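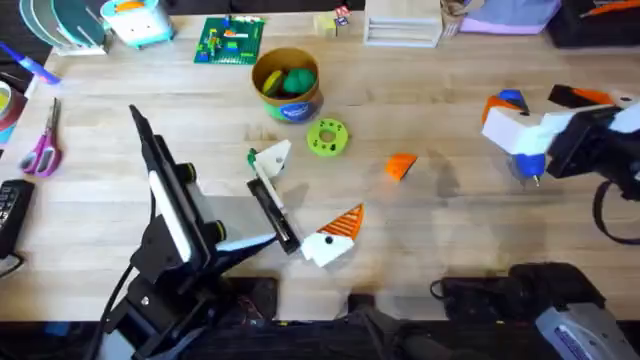
Tuesday, late evening

I am home since an hour and my shoulders still feel like I carried a piano up the stairs. Today was my first full day of demonstrations with both arms. Until now Tshepo gave me only one side, the left, and I was proud of myself with one side. With two it is like writing your name with both hands at the same time.

The task is called "tidy the craft table" on the sheet. We have the paper-like triangles, the green ring, the container with the two balls, the scissors and the tape, and all of it is supposed to look as if a child has left in the middle of playing. I sit with the two small leader arms in my hands, and the black ones on the table repeat what I do. When I breathe too deeply, they also breathe. Tshepo says this is good, the model should see some human trembling. I think he is only being kind.

The triangles are my enemies. They lie so flat on the wood that the finger slides over them, and then I push too hard and the whole arm complains. In the morning I lost maybe ten minutes on the one with the green stem. I came from above, I came from the side, I spoke to it in my own language. Antigoni was watching the recording and at last she told me to put the finger down a little before the edge and let it travel. She did it once herself, very slowly, with her tongue between her teeth, and it worked. After that I did it her way, and I had it right more times than wrong.

The big one with the orange stripes is easier, I don't know why. The ring is the best of all. You can put one finger in the hole and it comes with you like a good dog.

My right hand had the block piece with the blue cap. I must hold it still in the air while the left hand works, and this is the part I don't like. Five seconds is nothing in life, but try to hold your hand five seconds in the air without moving while you think about your other hand. Each time I looked at the left side, the right side began to sink. Siyabonga put a folded towel under my elbow after lunch and I was ashamed that I did not think of it before. He has one also, he told me, an old one from his gym.

We closed the day with 115 demonstrations saved. Tshepo wanted 100, so he was happy and went to buy coffee for everybody. Some of mine will be thrown away, I am sure. There is one where I forgot the ring completely and pressed the pedal for "finished" with a very satisfied face. Inês, who checks everything in the afternoon, wrote next to it only "Vy?" with a question mark. I laughed so much that I had to take my hands from the leaders, and I ruined the next one too.

I asked her how many we have altogether for this table, and she looked it up: 3,976, from all the operators, from the beginning of the project. I felt small and also a little bit important.

On the bus I noticed that I opened my fingers very slowly to let go of the pole. A lady was waiting for me to move. This happened already last week with the key in my door, I stood there and moved the wrist first and then the fingers, exactly in the order we are told.

Mother called while I was cooking. She asked again what it is that I do, and I said I teach a machine to clean a table. She said she tried to teach me the same for eighteen years. I had no answer to this, because there were cups from yesterday beside the sink.

Tomorrow they want to change the position of all the pieces between each recording, also the container with the balls, so I will not be able to use my memory. I must remember to bring my own towel, the gray one, and the cream for my wrist. Also to ask Tshepo if I can start on the left again before lunch, when my hands are fresh.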